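I've been buying my stationery from Stepan Pylypenko for years, so when he said he'd talk to me about envelopes for as long as I liked, I put the kettle on and called him back right away.

His little shop, Tadivura, sells brown kraft envelopes and the cards that go inside them, and he has opinions about every part of the job. I started with the obvious one: how do you get through a big batch without losing your mind?

"Open them all first," he said. "Line them up, flaps away from you, and then you can go along the row."

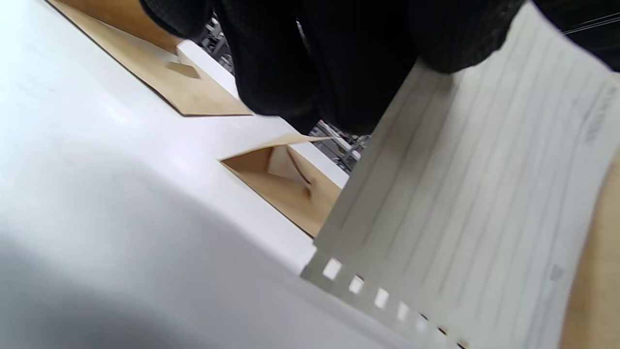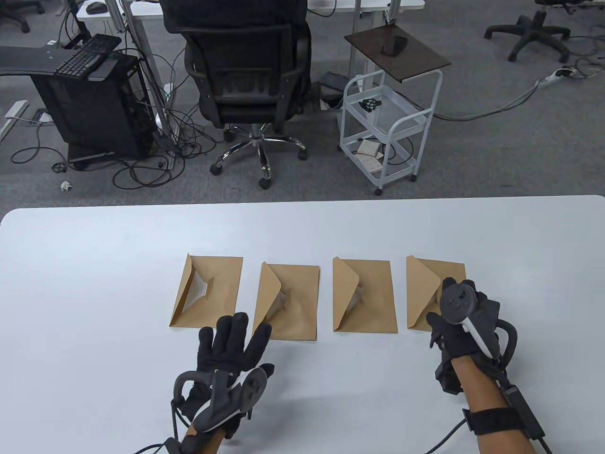

He used to do them one at a time — open, fill, close, next — and a wedding order of 400 nearly finished him off. "It was June, it was hot, and I was picking at every single flap with my thumbnail!"

So is kraft harder to work with than plain white? He laughed at me a bit. "It creases and it remembers. Bend a flap badly and you'll see that line forever. But people love it, and I love it too."

I asked about the table, and he got very serious. It has to be smooth, it has to be pale (brown paper disappears on a brown desk, he says) and there can't be a coffee anywhere near it. His friend Severyn Tkachuk once lost 80 finished invitations to a single mug, and Stepan still sounds upset about it.

His next big order is 117 thank-you notes, due out on 4th February. He's promised to save me the leftover envelopes, and I've already cleared a drawer.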